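Ploreno 88 Tray Dryer
Section 4: First Start and Loading

Read Section 3 before you start. The dryer must be level, bolted down and connected to a grounded supply.

4.1 Before switching on

1. Remove the four red transport brackets from inside the chamber. Keep them for future moves.
2. Wipe the trays with a damp cloth and let them dry.
3. Check that the exhaust duct is clear and that the damper moves freely by hand.
4. Close the door and turn the latch until it clicks.

Note: Units shipped before September have a two-part latch. Turn the lower half first.

4.2 Empty run

1. Turn the main switch to ON. The display shows 1574 for a few seconds - this is the controller version, not a fault code.
2. Set the fan to 9 and leave the heater off. Run for 19 minutes.
3. Listen for scraping. If you hear any, switch off and check the fan guard screws.
4. Turn the heater on at the lowest setting and repeat the run.

CAUTION: A light smell is normal on the first heated run. Smoke is not. Switch off at the main switch and call Kuris service.

4.3 Loading

1. Spread the material evenly, no higher than the tray lip.
2. Load from the bottom rack up.
3. Leave the top rack empty for fine powders.

CAUTION: Do not dry anything that gives off flammable vapor. The chamber is not rated for solvents.

Granano trays fit the same racks but are deeper, so allow a longer cycle. Hunt trays need the adapter rails from the spare parts list.

Questions on loading go to Agnese Kairys at the Kuris service desk, any weekday except Thursday. 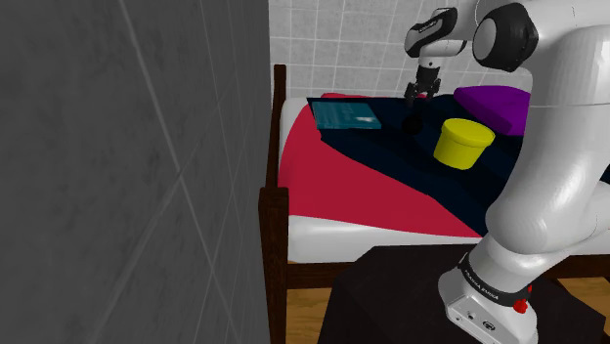
When the cycle ends, the fan keeps running until the chamber has cooled. Leave the door closed until it stops, then unload from the top rack down.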